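Six Chairs and a Borrowed Piano

On the first night of the Fedau there were more people on stage than in the audience. Naa Tsikata had booked a comedian, two songwriters and a pianist who knew every number from three different musicals, and between them they brought along a drummer, a bassist and somebody's cousin on trumpet. The crowd was smaller than that. She ran the show anyway, start to finish, and paid everyone at the end of it.

The room holds 300 now, and on most show nights it sells out. The Fedau is a monthly variety hour, recorded live and put out as a podcast the following week. The format has barely changed. Tsikata opens with a few minutes of talk, brings on a guest for an interview, then hands the stage to a band. After a break there is a second guest, and then the part people come for, when everyone who has been on that night performs one song none of them wrote.

The song is picked in the afternoon. Guests get the lyrics and an hour with the house band, which is led by the guitarist who performs as Luser. He has played every show but one. "You can hear the moment they stop worrying about it," he told me during soundcheck. "It's usually the second chorus. Sometimes it's never."

Tsikata grew up in a house where the radio was always on, and she talks about radio more than she talks about theater. She worked in the box office of a dance company, then booked acts for a bar called Echevarría, which had a low stage beside the kitchen door. Servers crossed in front of the performers with plates. She says she learned most of what she knows about pacing from watching which acts could hold a room through that. 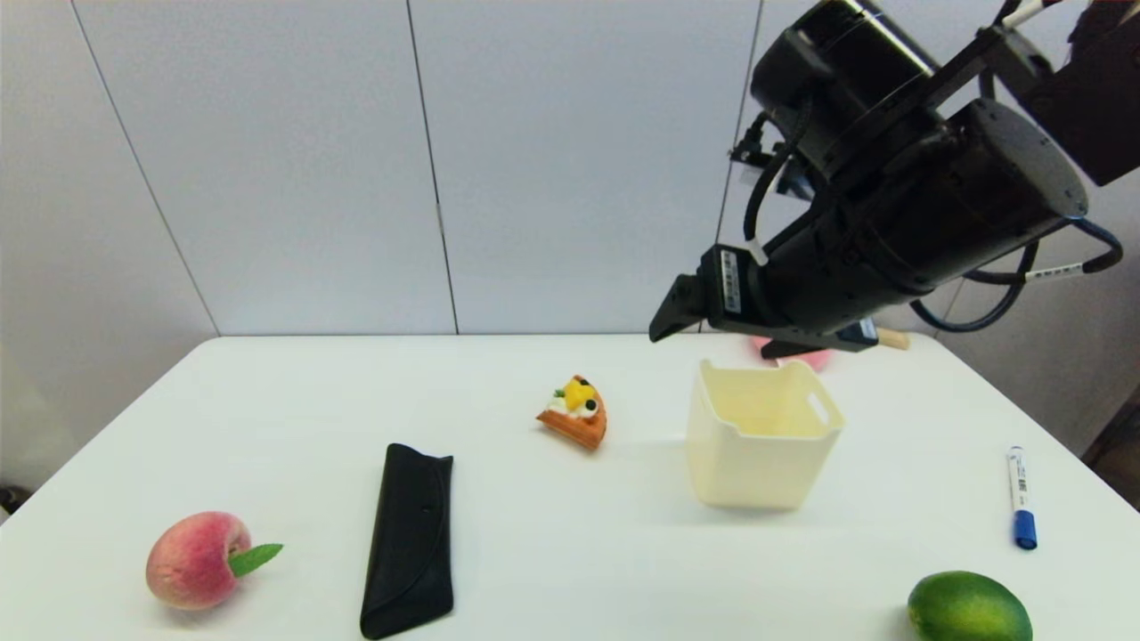

When Echevarría closed its music room, she took the mailing list and the upright piano, the second on loan. It is still on loan. It sits at stage left and goes out of tune whenever the heat comes on, so the tuner comes on the afternoon of each show, between the load-in and the first rehearsal.

The money is tight in the way it is for anyone running live shows at this size. Tickets are $18, with a few held back at $15 for people who come to the box office in person. The podcast brings in some advertising, and a small record label, Rikar, pays to press a yearly album of the closing songs. Tsikata turned down an offer to move to a bigger hall last March. The bigger hall had fixed seats, and she wanted people to be able to stand up and go get a drink in the middle of a bad song.

Booking is done out of a notebook. She writes down a name when she hears someone she likes, and under it the names of people she would put on the same night. Some pairings sit there for years. A stand-up who does long stories about her landlord waited through two seasons for a harpist who was always on tour. When they finally shared a bill, the interview ran over and the harpist ended up playing under the second half of it.

Not every pairing works. An episode from the spring has a conversation between a playwright and a rapper that never gets going, and you can hear Tsikata ask the same question twice in different words. She released it uncut. "They both came out and did it," she said. "I wasn't going to drop them because it was stiff." The closing song that night was a country duet, and the two of them sang it well.

The audience has its habits. Regulars sit on the left, near the piano. Phones stay away during the last song, mostly, and the recording comes out soon enough that there is little need for them.

The next show is on 19 November 2024, with six performers on the bill and the house band at full size. Tsikata has picked the closing song already, earlier than she normally does, and Luser has started on the horn parts. The guests will find out what it is when they get there. Doors open an hour before the show, and the bar stays open after.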